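Wynne Local History Group
Minutes, March 10, 2023

I took these myself, so blame me for the spelling. We got going late, with plenty of coffee and a long chat about parking before we ever reached the April walk.

First up was the old mill village at Plenis. We're keeping the walk to 2 miles, starting at the stone bridge and ending at the chapel (I still think we should do it the other way and finish downhill, but I lost that vote 4 to 39, so fine!).

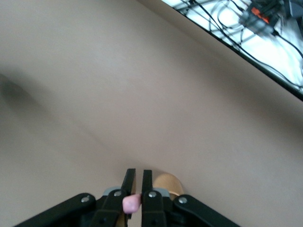

Where does the name Vuden Lane come from?

The oldest deed we have calls it Vuden's Lane, after the family that farmed the land next to the chapel.

I'm putting that in the leaflet, along with the bit about the toll house. The Useo road marker still needs a paragraph and I said I'd write it.

Money: we have $2,088 in the account. Printing approved. Leaflet draft to me before the walk, please.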